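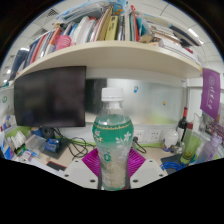 Ticket 34: Hand-held gripper, uneven closing and slipping on bottles

Opened by: Kumudini Ranasinghe
Group: Karkatbridge student manipulation project
Assigned to: Ruwan Munasinghe
Priority: normal
Status: open, waiting for retest

Problem

The gripper holds a full drinks bottle when it is upright, but if you tilt your wrist past halfway the bottle turns in the pads. It has done this since the fingers were refitted at the start of July. The left finger also reaches the middle before the right one, so thin objects get pushed sideways before they are held.

We need both fixed before we record the desk tasks for Julinance. Those are bottle to mat, cup to coaster and pencil pick-up.

What I have tried

1. Wiped both magenta pads with a damp cloth and let them dry. Slightly better for a few goes, then the same as before.
2. Checked the screws at the base of each finger. One on the left was loose. Tightened it by hand only.
3. Swapped the pads left to right. The bottle still turned the same way, so I don't think a pad is worn.
4. Tried with a half-empty bottle. No slipping at all.

Comments

Ruwan Munasinghe, Wednesday
Please don't do the screws up any tighter. The plates are printed and Tahsin cracked one last term. Can you measure the gap between the pads with the trigger fully in, top and bottom? If the bottom is wider then the fingers are splayed and only the top of each pad is doing any work.

Kumudini Ranasinghe
Top closes completely. Bottom has a gap I can get a folded sheet of paper into. I haven't got feeler gauges at my desk.

Ruwan Munasinghe
That will be the slipping then. Take the left finger off, clean out the slot it sits in and refit it. There was support material left in the slots on the last batch from Stekby. I cut mine out with a craft knife.

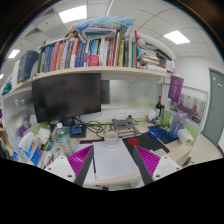
Kumudini Ranasinghe
Did that. There was a small lump in the left slot and nothing in the right. The paper no longer goes in. Full bottle, 45 tries with the wrist tilted, slipped on 7. All of those were when I took hold of it low down, near the base. Held at the waist it was fine.

The left finger is still early. I can pick up a pencil but it rolls a bit first.

Tahsin Gamage
The early finger is probably the linkage. Mine had the left arm one tooth out on the gear. Mark both gears with a pen before you lift them, as they are easy to put back wrong. It took me two attempts.

Kumudini Ranasinghe
Will do that next. I need the small hex driver back from Kazimiera.

Still to do

Reset left gear by one tooth (Kumudini)
Repeat the bottle test, waist grip only, 80 tries (Kumudini)
Check the slots on the two spare sets before they go out (Ruwan)
Add "clear the slots" to the build sheet, before the step for fitting the fingers (Tahsin)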